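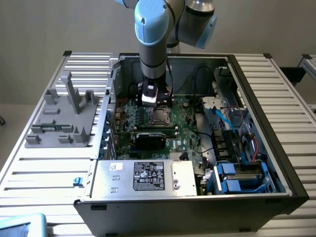

关于普隆索普实验间装机工位一次异常动作的记录与说明

本文记述 Netutora 装机工位在耐久测试期间发生的一起异常动作，并说明其后的处置情况。正式的事件报告已按内部流程提交，本文为本人以工位负责人身份所作的个人整理，侧重于报告中因篇幅未能展开的技术细节。文中提及的两位同事，Sipho Coetzee 与 Dumisani Modise，均已阅读初稿并同意具名。

一、工位与测试任务

Moodley 项目的目标，是验证单臂机器人在普通台式机箱内部完成板卡拆装的可行性。机箱侧放于铝型材台面，侧板拆除，主板朝上，机械臂自上方伸入作业。台面左侧固定有一块灰色3D打印夹具，用于存放待装和拆下的板件。夹爪外壳为黑色，指端为白色，是今年一月更换的新指。

事发时进行的是300次循环的耐久测试。每一循环包括四个动作：自夹具取出测试板条，移至主板插槽上方，垂直压入，再拔出并放回夹具。为减少变量，主板不通电，处理器插座空置，压框与拉杆保留原位。机箱内的电源、显卡、硬盘架以及连接线缆均予保留，理由在立项时已经写明：客户 Goluddale 送修的机器不会事先把线理好，测试环境若过于整洁，所得数据没有参考价值。

这一决定至今仍然有效。但本次事件与线缆直接有关，故先作交代。

二、事件经过

测试于上午开始，前233次循环无异常，压入力曲线的离散程度在预期范围之内。

第234次循环执行到拔出动作时，控制器报保护性停止，原因代码为力超限。当时夹爪仍夹持板条，指端位于机箱内部，低于箱体上沿。值守人员 Coetzee 按操作卡检查了示教器上的报警内容，确认无人处于工作区，随后清除报警，选择“恢复至原位”。

恢复程序启动后，机械臂先作短距离上抬，继而向右侧平移。按照设计，上抬结束时指端应当已经高出机箱内全部障碍物。实际情况是指端并未完全脱离，平移过程中钩住了通往硬盘架方向的蓝色SATA数据线。机械臂带着线缆继续移动了38毫米，控制器第二次报保护性停止。

至此，损失仅限于一根数据线接头松脱、硬盘架的一处塑料卡扣变形。若事件在此结束，本文大概不必写得这样长。

第二次停止之后，Modise 从隔壁工位过来协助。他看到机械臂静止，示教器显示停止状态，便伸手进入机箱，准备将线缆从指端取下。与此同时，Coetzee 站在示教器一侧，正对着屏幕翻查恢复程序的步骤。两人之间有过一句简短的交谈，事后双方对内容的回忆并不一致：Modise 记得自己说的是“我先把线拿掉”，Coetzee 记得听到的是“先把线那一步过掉”。

Coetzee 于是再次清除报警并单步执行。机械臂恢复运动，方向仍为向右。Modise 的手背被夹爪外壳侧面推至硬盘架边缘，他立即抽手，并用另一只手拍下急停按钮。机械臂断电，抱闸动作正常。

Modise 手背有轻微擦伤，经医务室检查，无需进一步处理，当日下午返岗。需要说明的是，恢复程序限定在低速下运行，这是后果较轻的主要原因。若同样的误解发生在自动循环模式下，结果难以估计。

三、技术原因

调查持续了三个工作日，本人主持，Coetzee 与 Modise 均参加。以下按照查明的先后顺序叙述。

首先核查的是第一次力超限。我们调出了最近二十次循环的六维力数据，发现自第220次循环之后，拔出阶段的侧向力逐次上升，幅度不大，但趋势明确。拆下夹具检查，发现其中一个定位槽的内壁出现磨损，板条放回后略有倾斜，下一次抓取时便带着这一倾斜角进入插槽。磨损逐次累积，到第234次时侧向力越过阈值。此项判断经更换新打印的夹具后复现验证，侧向力恢复至测试初期水平。

仅就这一点而言，保护性停止的触发完全正确，力监控起到了应有的作用。

其次是恢复程序中上抬不足的问题。一月份更换的白色指端比旧指长3毫米。换指当天，主循环程序中的工具坐标已经修改，并在变更单上登记。恢复程序调用的却是另一组工具参数，该参数保存在单独的安装文件内，换指时未作同步。也就是说，主程序知道指端在哪里，恢复程序所认定的指端位置比实际高出3毫米。

3毫米本身不足以解释钩线。恢复程序设计时在障碍物上方留有余量，余量大于3毫米。继续追查后发现，该余量是以硬盘架的塑料托架高度为基准计算的，没有将线缆计入。SATA线有一定刚度，从接头引出后向上拱起再斜向下行，拱起部分的高度在每台机箱、每次插拔之后都有所不同。测试开始前有人整理过这束线，但没有测量，也没有固定。

两项偏差叠加，指端恰好从线缆拱起处的下方穿过。

第三项涉及第二次停止的时机。从钩住线缆到再次触发停止，机械臂移动了38毫米，距离偏长。经查，恢复程序使用的力阈值高于主程序。这一设置源自工位调试初期：当时恢复动作频繁因板件卡滞而中断，调试人员将阈值调高，以便机械臂能够自行退出。该修改没有写明有效期限，也没有复核记录。查阅版本历史可知，修改人正是本人。此事在正式报告中已如实列入，此处再次说明。

四、管理原因

技术因素解释了机械臂为何钩线，没有解释一位同事的手为何会处于机械臂的运动路径上。

本工位的操作卡规定，进入工作区之前须按下急停，或将模式开关转至手动并取下钥匙。该规定写在操作卡第一页，适用于“更换夹具、清洁、检修”三种情形。故障后的处置写在第四页，仅列出清除报警与恢复原位的步骤，没有提及人员进入。从字面上看，Modise 当时的行为不属于第一页所列的任何一种情形。本人认为，操作卡存在疏漏，不宜将责任归于个人违规。

此外，保护性停止与急停在示教器上的显示过于相近。两者均为红色横幅，文字大小一致，区别仅在于后面的代码。保护性停止之下，伺服仍处于上电状态，清除报警后即可运动。我们随后询问了实验间内其他几位日常使用机械臂的同事，能够准确说明两者差别的人少于预期。这一情况已反映给培训部门。

交接方面也有欠缺。Modise 到场协助时，并没有明确由谁掌握控制权。示教器在 Coetzee 手中，手在机箱里的是 Modise，双方都认为对方了解自己的意图。实验间的排风机噪声较大，口头交流容易听错，这是长期存在的条件，此前从未纳入风险评估。

五、已采取的措施

恢复程序与主程序现共用同一组工具参数，独立的安装文件已删除。今后换指须在两个程序中各执行一次定点校验，以台面上的校验针为准，由第二人签字。

恢复程序的力阈值已调回与主程序一致。若因此导致板件卡滞时无法自动退出，则由人工处置，不再通过放宽阈值解决。

恢复路径改为先沿夹爪轴线垂直上抬至箱体上沿以外，再作平移。每次恢复多耗时数秒，对测试节拍的影响可以忽略。

夹具定位槽内壁加装了金属衬片，并规定循环次数达到一定数量后停机检查。具体数量尚在商定，Coetzee 建议取100，本人倾向于先按50执行一段时间，待积累数据后再行放宽。

操作卡已改版。凡身体任何部位进入机箱上方区域，一律先按急停，不区分情形。同时实行“一人一钥”：到场协助者须先取得钥匙，方可伸手；钥匙不在手中，即视为设备随时可能运动。口头确认改为复述制，接收方须把听到的内容完整重复一遍。

示教器的显示问题无法由我方自行修改，已向供应商提出书面意见，目前收到的答复是将在后续版本中考虑。在此之前，我们于工位立柱上加装了一盏指示灯，伺服上电时常亮黄色。此灯由独立触点驱动，不经过控制器软件。

六、尚未解决的问题

线缆仍是本工位最难处理的对象。现有视觉系统可以稳定识别主板、插槽与硬盘架，对细长、可弯曲的线缆则效果不佳。蓝色线与硬盘托架同为蓝色，在部分角度下分割结果会将二者连成一片；红色线的识别率略高，但在靠近硬盘架处同样会丢失。我们试过在循环开始前增加一次高度扫描，能够发现明显的拱起，对于贴近托架的线段仍会漏检。

有同事提出用扎带将线缆全部固定，测试自然可以顺利跑完。如前所述，这与项目的出发点相悖，暂不采纳。目前的折中办法是分两组进行：一组固定线缆，用于单独考察夹具与指端的耐久性；另一组保持原状，降低速度，并全程由专人值守。两组数据分开统计，不得合并引用。

耐久测试已从第一次循环重新开始，原有的233次数据予以保留，仅用于分析夹具磨损。Goluddale 方面已获知进度推迟，并要求我们在下一次评审时提供恢复程序的单独测试结果。该项测试的方案由 Modise 起草，包括在机箱内不同深度人为触发停止，逐一检查退出路径。初稿已经完成，其中关于线缆摆放方式的部分还需补充，待他与 Coetzee 核对后，另行发布。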